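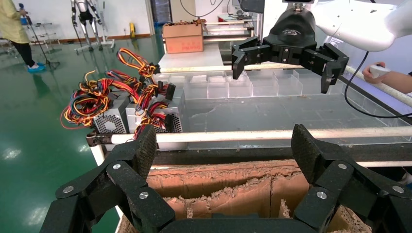 # Tevmont: two-arm power supply packing

Tevmont is a set of recorded attempts at one shop-floor chore: taking computer power supplies off a rack and putting them into a divided cardboard box, cables included. It was put together to check whether a two-arm setup can do a packing job that a new hire learns in a morning. So far it can do parts of it.

Maintainers: Elvira Pacheco, Raimo Väisänen

## What is in it

- 100 episodes, each from first reach to last release
- Views from both wrists and from the head
- Gripper opening and joint positions for both arms
- A short text note per episode, written by the operator

All episodes were driven by a person. Policy rollouts are kept in a separate set, Garnlow.

## The task

The supply body is the easy part. It's rigid and has flat sides, and two fingers can hold it well enough. The cables are the problem. They spring back, catch on the partitions and hide the edge of the slot.

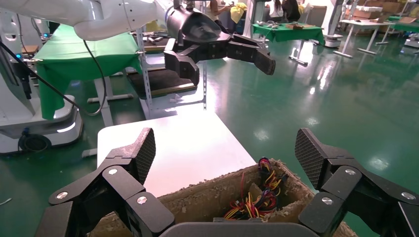

Operators were told to get the cables below the rim before letting go. Bram Van Acker wrote the scoring rule: a connector left hanging over the side counts as a partial, even if the supply itself is seated. 14 episodes are marked partial for this reason alone.

## Known problems

- The boxes were reused. Later episodes have softer walls.
- Left and right arm roles are not balanced.
- Episode notes by Geert Martens use "slot" and "cell" for the same thing.
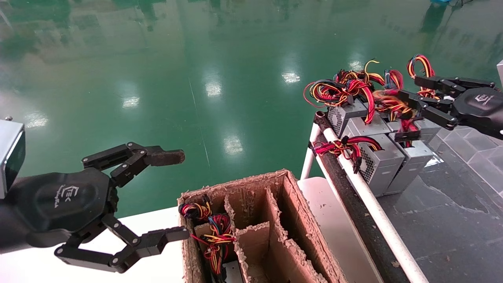 Slot choice is not labeled. The instruction only says to use a free slot, and operators picked whichever suited them. A box with four compartments and wires in the leftmost one still leaves three valid targets, so a model trained on position alone will be marked wrong for a good placement. Use the `slot_free` field when scoring – it was added in version 2 and is missing from older copies.

## Loading

Unpack the archive and point `TEVMONT_ROOT` at the folder. Files are read in episode order. Corrections go to Marijke Michiels.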